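## Cabbage turning my lettuce purple, is there a fix short of two tubs?

I do the salad fixings for a weekly lunch at our hall in Wundari. Shredded red cabbage and torn green lettuce go in the one clear tub because the fridge was apparently built for a doll. By the next day the lettuce looks bruised and the bottom layer is soup.
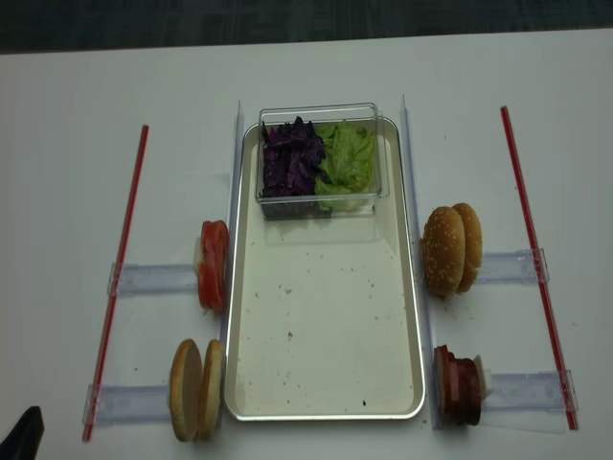
*Cabbage left, lettuce right, on the crumby tray. Nothing between them.*

I've tried packing it tighter (worse) and looser (the same, but taller). I'd like to keep the one tub if I can. Lunch is for 85 people and I've run out of shelf.

**3 answers**

---

**Huttunen** · 107 votes · accepted

Rinse the cabbage after you shred it. Cut edges leak colour, and a cold rinse gets rid of most of it. Then dry it properly, and I mean spinner first, then a clean tea towel, then go and do something else for ten minutes.

Dry the lettuce too. Fold a sheet of paper towel along the bottom of the tub and stand another piece up the middle as a wall. Change both in the morning if they're soggy. Keep salt and dressing well away until serving.

Mine holds its colour overnight. Two days is pushing it, and the lettuce goes first whatever you do.

---

**Vendside** · 12 votes

Get a tub with a divider. I bought a Trasico one in June and it's fine, though the lid needs a firm talking to. Also wipe your tray, mate.

---

**pickle_dept** · 3 votes

Just use green cabbage?

> *Comment from the asker:* I did once. There were complaints. Trying the rinse this week.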